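Wornham Works, Unit 14
Workplace inspection checklist: packing and assembly benches
Inspection month: November
Inspected by: Rekha Sandhu
Comments reviewed by: Jyoti Bhardwaj
Form 22, revision 8

Scope

Covers the bench area, the aisle between the benches and the goods-in door, the first aid point and the portable electrical equipment kept at the benches. The Culton racking is inspected separately and is mentioned only where it affects access. Ratings used: S (satisfactory), A (action needed), N (not applicable or not inspected).

1. Floors and walkways

1.1 Aisle markings visible along full length. A
Yellow line worn through at the goods-in end. Repaint after the floor has been degreased. Previous repaint was done straight onto the old line and lifted within weeks.

1.2 Walkway clear of stored goods. S

1.3 Floor free of trailing cables. A
Extension lead run across the aisle to the label printer. Printer to be moved to the wall side, where there is a fixed socket. Cable cover is acceptable until then but must be taped at both ends.

1.4 Anti-fatigue mats flat, with edges intact. A
Mat at bench 3 curled at one corner. Withdrawn during the inspection. Replacement to have a bevelled edge on all sides; the straight-cut type is no longer to be ordered.

1.5 Spill kit present and sealed. S
Seal number 341 matches the register.

2. Bench height and posture

2.1 Working height suitable for the task. A
Benches are fixed at one height and are used for both light assembly and carton packing. For fine work the surface should be slightly above elbow height; for packing it should be below. Staff on fine work were leaning forward from the waist for long periods. Risers have been priced with Dierckx and the quotation is with Jyoti.

2.2 Materials in regular use within easy reach. A
Tape, labels and void fill are on the shelf at the back of the bench. Shorter staff have to stretch across the carton to reach them. Move to the side rail.

2.3 Job rotation followed. A
The rota shows a change of task every two hours. The signing sheet has gaps on the afternoon shift. The supervisor states that changes were made and not recorded. Accepted for this inspection only.

2.4 Seating adjustable and in working order. S
One gas lift is slow to rise but holds under load. Recheck next time.

Straps, bags and loose clothing are dealt with under section 3.
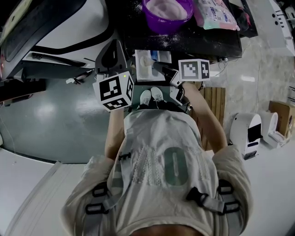
Discomfort reports for the period were also read. Two mention the neck and one mentions the wrist. All three came from fine assembly, which agrees with the finding at 2.1. None has led to time off. The reports should be kept with this form and compared with those received after the risers are fitted.

3. Clothing and personal items

3.1 Safety footwear worn in marked zone. S

3.2 No loose cords, scarves or lanyards near the carton sealer. A
Site lanyards are still the old type without a breakaway clip. Use clip-on badge holders at the sealer until stock is replaced.

3.3 Strap ends secured. S
Any free length of webbing to be rolled and held with the keeper or an elastic band. Applies to harnesses, tool bags and rucksacks.

3.4 Gloves suitable for the task. A
Cut-resistant gloves available in large only. Order small and medium.

4. Hand tools and knives

4.1 Safety knives retract fully. S

4.2 Spent blades placed in sharps tin. A
Tin was full to the slot. Emptied on the day. Add to the weekly list.

4.3 Tools returned to shadow board. S
The outline for the long-nose pliers does not match the current pair. Cosmetic, no action.

5. Electrical and powered equipment

5.1 Portable appliance labels in date. A
Mandico heat sealer has no label. Either it was missed at the last round of testing or the label has come off. Taken out of use until the test record is found or the test is repeated.

5.2 Emergency stop on carton sealer tested. S
Tested from both sides. Restart needs a separate action, as required.

5.3 Guards fitted and secure. S
One fixing on the infeed guard was finger tight. Tightened and marked with paint so that movement will show.

5.4 Battery charging area ventilated and uncluttered. A
Flattened cartons stacked against the charger. Removed. A line is to be painted round the charger to show the clear distance.

6. Lighting and temperature

6.1 Lighting adequate at bench surface. A
Tube at bench 5 flickers on starting. Report already raised, no date given.

6.2 Working temperature reasonable. N
Not measured. The wall thermometer is mounted above the heater and its reading cannot be relied on. Move it before the next inspection.

7. First aid and fire

7.1 First aid box complete. A
Eyewash pods expired. All other contents in date.

7.2 Extinguishers in place, pin and gauge correct. S

7.3 Fire exit opens freely from inside. S
The door drags slightly on the threshold strip. Plane or adjust before the wet months swell it further.

Actions carried forward

Bench risers (2.1): Jyoti Bhardwaj
Printer position (1.3): Rekha Sandhu
Heat sealer test record (5.1): Rekha Sandhu
Lanyards and gloves (3.2, 3.4): stores
Aisle line and charger line (1.1, 5.4): to be painted in the same visit

Reviewer's comment, J. Bhardwaj: Agreed, except 2.3, which I would like checked again within the month by comparing the signing sheet with the shift supervisor's own notes. Item 7.1 to be closed before this form is filed.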